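Inicio | Productos | Dormitorio | Guías de montaje | Descargas | Contacto

Sistema de orden Senstead para dormitorio
Guía de puesta en servicio y uso

4. Doblado y clasificación de prendas sobre la cama

Esta sección describe la preparación de la superficie de doblado y la secuencia de trabajo con prendas pequeñas. El montaje de los separadores Flalteck se trata en la sección 3 y debe estar terminado antes de empezar.

4.1 Preparación de la superficie

1. Extienda la colcha hasta los cuatro lados del colchón. Las arrugas largas en diagonal son admisibles; los pliegues altos deben alisarse con la palma de la mano.
2. Retire el edredón de la zona de trabajo. Puede quedar enrollado en un borde de la cama, siempre que deje libre una superficie de 110 × 56 cm como mínimo.
3. Aparte las almohadas.
4. Si el cabecero es tapizado con botones, mantenga las prendas con cremallera o corchetes alejadas de él.

PRECAUCIÓN: no coloque el cajón cargado sobre el colchón. La base cede y los separadores pueden soltarse de la guía.

4.2 Prendas pequeñas

5. Deposite las prendas de una en una. No vuelque el contenido del cesto sobre la colcha.
6. Localice la cinturilla, el cuello o el borde más firme de la prenda. Ese borde sirve de referencia para todos los pliegues posteriores.
7. Sujete el borde de referencia y tire del tejido en sentido contrario hasta deshacer los dobleces.

Prenda gris sobre la colcha:

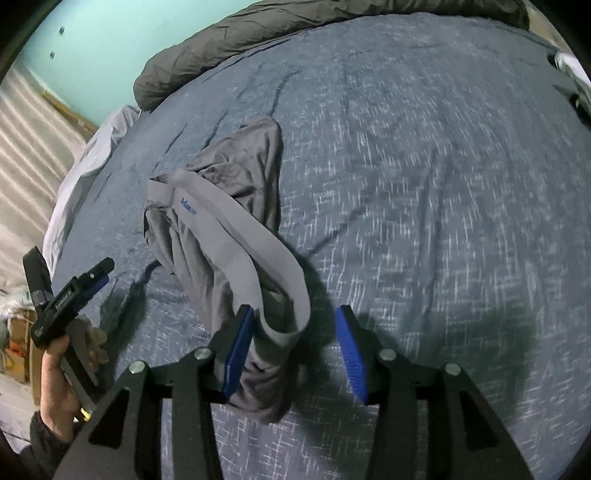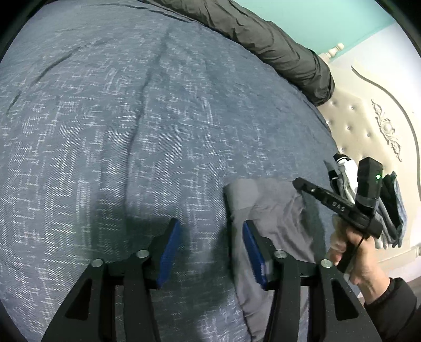
Según indica Prieto en las observaciones remitidas tras la revisión de agosto, el paso 7 resulta insuficiente en tejidos elásticos: la cinturilla se recoge en cuanto se suelta y arrastra el resto de la prenda. Propone girarla boca abajo, alisar primero la parte inferior y dejar la cinturilla para el final. Añade que en las colchas muy lisas la prenda se desliza, y que un tejido con algo de relieve la retiene mejor.

La observación se incorpora como procedimiento alternativo:

7a. Coloque la prenda boca abajo.
7b. Alise desde el centro hacia el extremo opuesto a la cinturilla.
7c. Estire la cinturilla sin forzarla y manténgala plana mientras hace el primer pliegue.

8. Doble los laterales hacia el centro – un tercio de la anchura por cada lado.
9. Doble la pieza por la mitad en sentido longitudinal. El paquete resultante debe entrar en el compartimento de 16 cm sin presión.
10. Introduzca el paquete en vertical, con el doblez hacia arriba.

NOTA: si el paquete sobresale del separador, deshaga el paso 9 y repita el plegado en tres partes. No comprima la prenda con la tapa.

4.3 Clasificación

11. Reserve la primera fila del cajón para ropa interior y la segunda para calcetines. Las camisetas van en el módulo Platetti de fondo alto.
12. Llene cada fila de delante hacia atrás. Deje sin ocupar el último compartimento hasta completar el cajón.
13. Cierre el cajón y compruebe el recorrido. Si roza, revise la altura de los paquetes de la última fila.

PRECAUCIÓN: la carga de cada fila no debe superar los 2000 g. Con cargas mayores el fondo flexa y el cierre amortiguado pierde carrera.

4.4 Prendas no aptas

No aplique esta secuencia a prendas húmedas, almidonadas o con adornos rígidos. Los tejidos de punto grueso se guardan en plano – véase la sección 5.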